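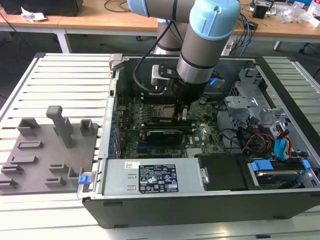 Tidham Robot Club: questions we get asked

Can the arm take a PC apart?
No. This term's task is memory modules, nothing else. The gripper has two fingers and a memory slot is a fiddly place to put them, so I'd be wary of any club that promises more.

Why an old desktop tower?
It lies flat on the bench and there's room to reach in from above. Laptops have been suggested. I remain unconvinced.

Will my child learn to code?
Some. Expect more time spent on positions and cables than the leaflet from Falik implies - Anisa Oei teaches the coding half and will say the same.

Is it a competition?
The Kioko Cup is in April and we may enter. Teams get 15 minutes per run. I doubt we'll be ready, and we won't be buying extra kit to look as if we are.

Who can join, and what does it cost?
Ages 12 and up. It's £139 for the term, tools included.

Can I come and watch?
Yes, but stay behind the bench line while the arm is powered. Ask Laimutė Kairys first.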